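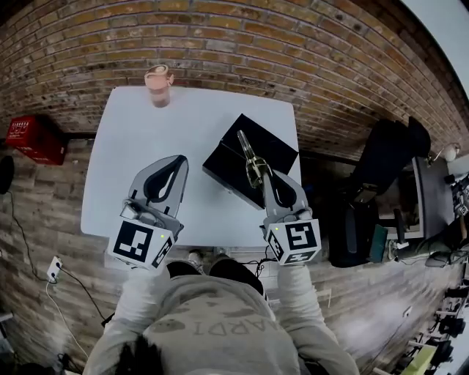 3.2 Surface wear and joint loss in brick paving

Clay brick paving laid on a sand bed loses jointing material through sweeping, foot traffic and rain, and the rate of loss governs how soon individual units begin to rock. Earlier work on the Pulberg courtyards treated the paved area as uniform, so that one mean joint depth stood for the whole surface. We depart from that practice and divide each site into trafficked and sheltered zones. Sheltered zones are those where standing furniture keeps feet off the bricks; the white square table on brown brick paving in Figure 4 is typical of the furniture concerned. Zone limits were drawn on the site plan before any depth was taken and were not changed afterwards.

Figure 4. Table standing on brown brick paving.

Joint depth was read with a steel gauge at the midpoint of each long side of the brick. Readings were taken at 200 positions per site in July, after 2 days without rain, and repeated in the same positions when the furniture had been put away for the winter. The gauge was zeroed on a glass plate at the start of each row. Where a joint held moss, the moss was left in place and the reading was marked as obstructed. Obstructed readings were kept in the data set but given no weight in the fitted curves.

The jointing sand at both sites was the Zinex fine grade, supplied dry in bags and brushed in by hand. At Pulberg it had been topped up once since laying. No record of topping up survives for the Plesus site, and we have assumed none. This assumption affects the intercept of the fitted curve but has little bearing on the slope, provided that the loss is close to linear over the period studied.

Rocking was tested by placing a fixed load on each corner of the brick in turn. A unit was classed as loose if any corner moved by more than 2 mm. Of the units tested at Pulberg, 11 were loose, all of them in trafficked zones and most beside the drainage channel. The channel edge has no concrete haunch, so lateral creep may contribute here as well as joint loss. We cannot separate the two effects with the present data. The method of Ó Ceallaigh, which tracks edge movement against fixed pins, would allow this but requires drilling, for which permission was refused at both sites.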